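Flaltitz bans glitter from town hall, effective at midnight

FLALTITZ, December 31, 2022. The town council has voted to keep glitter out of all municipal buildings, ending a dispute that began in September with a retirement party and has since taken up more meeting time than the new bridge.

The measure passed by 2 votes after a session that ran well past supper. It covers loose glitter, glitter glue and what the text calls "cards of a shedding nature." Greeting cards already on display may stay until they fall down.

Council member Béla Deák, who brought the motion, said he had found glitter in his tax folder, his winter coat and a sandwich. "I did not attend the party," he said. "I was in Fleltimberg that week."

Cleaning the second floor has so far cost the town 1,696 in overtime, according to a report by clerk Emese Szűcs. The report itself had to be reprinted when the first batch arrived sparkling.

Opposition came mainly from parents, who use the ground floor hall for the children's craft hour. Fanni Illés handed in a petition with 79 signatures, several of them in crayon. She said the council had confused one careless party with a whole art form.

Under a late amendment, the craft hour keeps its room and its paint, and the town will buy more toys that can be picked up by hand.
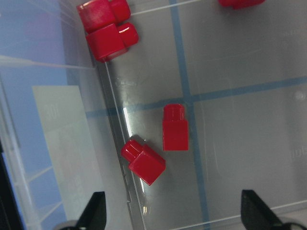 Deák called the amendment a fair price for peace. Illés called it a start, and said her daughter had asked whether sequins count.

They may. The word does not appear anywhere in the measure, and council lawyer Corina Manole said she would need time to look into it. The council meets again in 5 weeks. Sequins are second on the agenda, ahead of the bridge.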